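Thursday, 6:40 p.m.

Lamwood lab again until they lock the building. Writing this up before I forget the numbers.

Status at start of session: 114 usable episodes for the folding task, target is 200 before the demo day in December. The policy trained on Monday's data reached for the garment correctly and then closed the fingers 4 mm above the table, every time, on nothing. Toon Kramer thinks this is a calibration error. I thought it was the training set. We agreed to test the calibration first, as it is cheaper.

Procedure: drove the arm to each corner of the table by hand, read the tool position, compared with what the camera transform predicted. Error in x and y was small enough to ignore. Error in z was 4 mm at the near edge and less at the far edge, so the table plane in the config is tilted relative to the real one. Somebody leveled the table at the start of the semester and did not refit the plane. It may have been me. The log has no entry for it.

Refit the plane and saved it under a new name – the old file stays, in case Parisi wants to rerun the October results. Restarted the controller, ran a dry reach with no cloth. Fingertips stopped where they should.

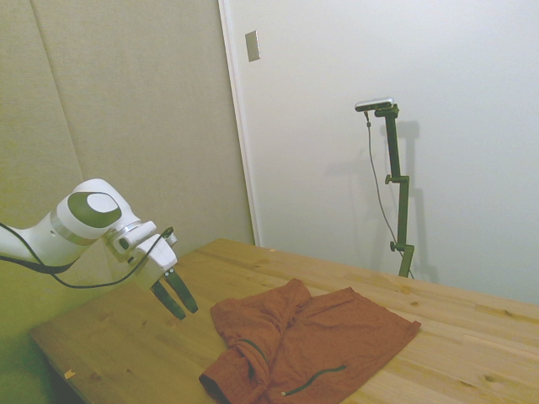
Ottavio Serra wants the task definition changed. At present an episode counts as a success if the garment ends up folded in half with both sleeves inside the outline. His point is that zippered items fail this on a technicality: the zipper side is stiffer, the fold springs open a little, and the score goes to zero for something any person would call folded. He proposes an overlap threshold. I have no objection to a threshold, but it has to be fixed before the next training run, and it has to be applied to the old episodes too or the comparison is worthless. Told him to write it down and send it to the course list by the weekend.

Second item, grasp point. We have been labeling the sleeve end as the first grasp. On crumpled starts the sleeve end is often underneath, and the operator spends most of the episode digging for it. I would like to allow any visible edge as the first grasp and see if the policy sorts it out. Toon says this will double the variance. Probably true. We will try it on a small batch and keep that batch in a separate folder.

Collected until 5:30. Longest episode was 268 seconds, which I discarded. Most of that was me regrasping the same seam. My teleoperation is worse after the first hour and I should stop pretending otherwise – Ottavio is steadier and should take the late slots.

Open items:
Refit plane check at four more points, Toon.
Threshold text, Ottavio.
Convert the new episodes and look at the wrist angles before training. I saw a jump in one of the plots and did not follow it up.
Reply to Stismont about the spare gripper pads. They asked last week.
Section 3 of the report, still one paragraph.

Training job goes in the queue tonight with the old success labels, only to see what the plane fix does by itself. Skisotstead bus is at 7:05.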